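Household Wells in Norkenent: Do the Test Kits Tell Us Anything?
Segundo Sotelo, 12/21/20

The county says 593 homes in Norkenent draw from private wells. It doesn't say who checked, or when. I mailed a survey in May and got 50 replies.
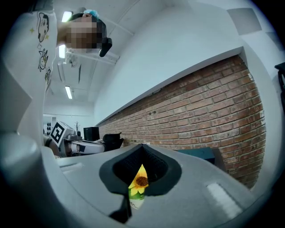

Only 9 of those homes had tested for nitrate. Most used the Flanow strip kit, whose color chart is hard to read – two of us got different answers from one glass.

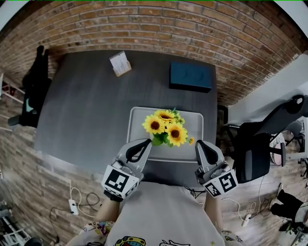
I would not trust a strip result without a lab sample beside it. The Sultari filter claims to last 4000 gallons, but I found no test behind that figure. My sample is small, and people who worry about their water probably reply more often.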